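Part 3. Pots and lids: setting up, filling, putting back

Read part 2 first if the shelf isn't up yet. If it's up and level carry on. This part covers the lidded pots, the round ones, for the dry store at Premcombe. The square tubs are in part 4 and work differently, don't mix up the steps.

Written in a rush before the July opening, sorry. Corrections to Margareta Lazăr, pinned on the board by the kettle, not on the back of the rota please.

3.1 What you need

Clear table, wiped and dry
The pots and their own lids
Wide funnel (for rice, lentils, sugar)
Dry cloth, plus a spare
Soft brush for the rims
Labels and a pencil
Scoop — the metal one, not the plastic one with the split handle
Bowl for spills

No washing-up liquid at this stage. Washing is 3.2 and needs to be done the night before.

3.2 Washing new pots

1. Take the lid off. Peel off any sticker on the base. Warm water first, then a thumb, then oil if it still won't shift.

2. Wash pot and lid by hand in warm soapy water. Not the dishwasher. Ó Dálaigh shelf pots can go in the dishwasher but the round Grurko ones can't, and they get put in the same crate, so look before you load.

3. Run the brush around the rim of the lid, including the notches. Flour sits in there.

4. Rinse twice. The second rinse matters more than you'd think, lids hold on to a soapy smell and then so does the tea.

5. Stand everything upside down on a cloth overnight. Lids separate from pots.

Caution: don't put the lid on a damp pot "just for now". It gets forgotten. We lost a whole batch of oats that way in the spring.

Note: a radiator will do for the cloths. Not for the lids.

3.3 Checking before you fill

Do this in daylight if possible, the strip light in the back hides cracks.

1. Wipe a dry finger round the inside of the pot. Any drag or dampness, leave it out longer.

2. Look along the top edge of the pot for chips. Small chip on the outside, fine. Chip on the inside edge, put it in the box marked Not Food. Those get used for string and clothes pegs.

3. Try the lid empty. It should go down flat with light pressure. If it rocks, take it off, turn it a little and try again.

4. Still rocks? Wrong lid. The colours are close between batches and the older ones have faded, so going by colour alone is hopeless. Try the other lids in the same crate before you go hunting in the cupboard.

5. Smell it. Really. Anything that had cumin in it stays a cumin pot.

3.4 Filling

Works best standing up. Allow 10 minutes a pot the first time, far less once you have the knack.

1. Put the pot on the table, well away from the edge. Lid to one side, top down.

2. Funnel in. Hold the funnel, not the pot, with your spare hand.

3. Scoop slowly. Fine stuff (icing sugar, cornflour, cocoa) wants half scoops and a pause between.

4. Stop short of the top, leave a finger's width clear. More for flour, it settles and then puffs up when someone opens it.

5. Lift the funnel straight up and over the bowl.

6. Tap the pot on the table to level it off. Tap, not bang.

7. Wipe the top edge with the dry cloth. Then check it again from the side. One grain of rice is enough to hold a lid up.

8. Put the lid on. See 3.5.

Caution: never fill over the open bulk sack. If the pot tips you've mixed two things and both go in the compost.

Caution: bulk sacks weigh 16 kilos full. Two people to lift, or decant from the floor with the long scoop.

What not to put in these pots:
Anything warm
Dried fruit that's still sticky
Salt (goes in the stoneware)
Coffee, unless the pot is already a coffee pot

3.5 Putting the lid on

More goes wrong here than anywhere else so it gets its own section.

1. Stand the pot upright on the table. Not on a cloth, it slides.

2. Hold the body on both sides, level and steady. Don't squeeze.

3. Lower the lid flat. All of it at once, not one side and then the other.

4. Turn until the notches in the rim line up front and back — one towards you, one straight across on the far side.

5. Press down in the middle with the flat of your hand. Then go round the rim with a thumb.

6. Look across the top at eye level. Level all round, done. Higher on one side, take it off and start agian from step 3.

Lid on, pot upright, notches front and back:

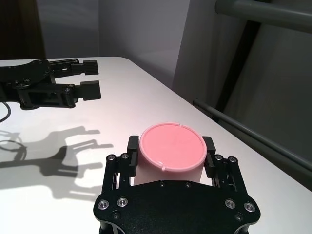
Khải Doãn would like it added that pressing in the middle is fine for rice and pasta but with flour you get a puff out of the side every time, so for flour he goes round the rim first and leaves the middle till last. He also says to stop lining the notches up by feel, use your eyes, because a bit of dried dough in the rim feels exactly the same as a notch.

Fair enough. For flour do step 5 the other way round. The rest stands.

3.6 Labelling

1. Pencil, not pen. Pen smears on these and then it's there for good.

2. Name of the contents, month filled, initials. Nothing else. No drawings (children's pots excepted).

3. Label goes on the body. Never on the lid, lids get swapped, and then you've got a pot of sugar calling itself bicarb.

4. Put the label below the front notch so it faces out when the pot's on the shelf and the lid's on straight.

5. Allergens: red label as well as the white one. Nuts, sesame, mustard, anything with wheat in it. If you're not sure, red label.

Note: old labels come off with a damp cloth left on for a few minutes. Don't scrape with a knife, it leaves marks.

3.7 Putting back on the shelf

Heaviest at the bottom. Flour and sugar low, tea and herbs high, pulses in between. Pots go one deep where there's room. If you have to go two deep, same contents behind as in front.

1. Carry one pot at a time. Hand round the body, other hand under the base.

2. Don't lift by the lid. Ever. A good lid will hold just long enough to get you to the middle of the room.

3. Set it down, then slide it back. Leave a gap to the next one so there's room for fingers.

4. Don't stack. They look as though they'd stack. They don't.

Shelf should be done by 9 in the morning on opening days, the first lot come in early and want their porridge oats.

3.8 If something's not right

Lid won't come off
Warm hands round the rim for a minute, then twist gently while lifting. If no luck, rubber glove. Do not run hot water over a full pot.

Lid keeps lifting on one side
Crumbs in the rim, usually. Brush it out. If it's clean and still lifts, the pot's probably been squashed out of round. Not Food box.

Contents gone clumpy
Damp got in. Empty the lot, bin anything that smells off, wash and dry the pot again from 3.2. Don't top it up with fresh on top of old.

Moths
Take the pot outside before you open it. Tell Margareta the same day. Check the pots on either side as well, and the sack it was filled from.

Lid missing
Look behind the bread crate. Then under the table. Spares are in the drawer marked Jena, along with the glass stoppers, and I know that makes no sense, it's the only drawer that was free. Write on the sheet what you took.

Pot dropped
Check the rim and the base. If it was full, sweep up and bin it all, don't try to save the top half. Then check the lid as in 3.3 step 3 before using it again.

3.9 Weekly wipe down

Quick one, no need to empty anything.

Dry cloth over the lids and round the rims.
Brush the notches.
Damp cloth on the shelf itself, dry it off, pots back in the same order.
Check the months on the labels. Oldest to the front.
Anything less than a quarter full goes on the refill list.

The refill list lives inside the cupboard door. Pencil for that as well, and cross things off once they're filled, not when you've decided to fill them.

Next: part 4, square tubs and clips.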